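The Sorting Chore, Revisited

2022-04-06
By Sayaka Kudo

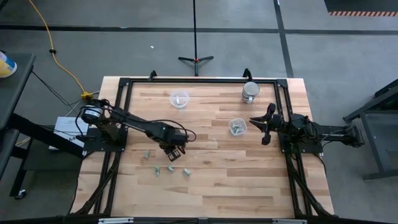 Small parts on the table, more in the square container.

Every April I go back to the same question for this newsletter, and every April some part of me hopes the answer will be yes. Can a machine do my chores yet? I don't mean the car-factory kind of machine, bolted down behind a fence and welding the same seam until it rusts. I mean something I could point at the kitchen junk drawer before leaving for work.

This year's attempt at an answer comes from Hilidthorpe, where Hongjun Yin runs a small automation shop called Ukon. The chore on his table is sorting: pick up a little greenish part, put it in a little clear container, go back for the next one. Each part is no bigger than a fingertip. My nephew could do it while watching cartoons, and would want paying.

Yin's view is that this is exactly the sort of job people get wrong when they guess what robots find hard. Lifting is easy. Repeating is easy. Picking up a small, slippery thing that has landed at a funny angle is a bad afternoon. Your fingertips feel the part shift and you fix your grip without noticing. A two-fingered gripper has to be told, or has to have learned, and if it comes in a hair too low it pushes against the wood and the part goes for a walk.

Then there's the container. It is light, and light things slide. A person steadies it with the other hand and never thinks about it. A second arm can do the same, which is a fine idea until you have two arms that both need to know where the other one is. Yin compares it to cooking in a narrow kitchen with somebody you've just met.

I asked for numbers, since everyone in this business has a number. His log for the sorting job stood at 417 tries when I visited. He wouldn't give me a success rate from it, on the grounds that he'd changed the fingertips 3 times along the way and the early tries would only embarrass the later ones. I have never heard a plumber say this, but I respect it.

What he will say is that the shop floor will get there well before the house does. On a shop floor you can decide that the parts always arrive on the same table, under the same lights, in the same sort of heap. Oshima, a customer of his that packs fittings, is happy to rearrange an entire bench if it saves someone from sorting all morning. I am not going to rearrange my kitchen. My junk drawer holds dead batteries, a takeout menu and a key to a house I moved out of, and no two visits to it are alike.

Vullance, the home robot outfit I wrote up last year, promised a laundry folder within two years. It now says it is "focused on towels." I looked into my own laundry basket after reading that and found two towels and a great many things that weren't towels.

So, the yearly score. Sorting small parts on a tidy bench: getting close, with an engineer standing nearby. Wiping a table: yes, if you clear it first, and clearing it was the chore. Dishes: the dishwasher remains the best household robot ever sold, and it still can't load itself. Socks: please don't ask.

Yin has offered to let me bring the contents of the junk drawer next time and tip them out on his table. I've told him he may keep whatever the arms can pick up. He asked if that included the key.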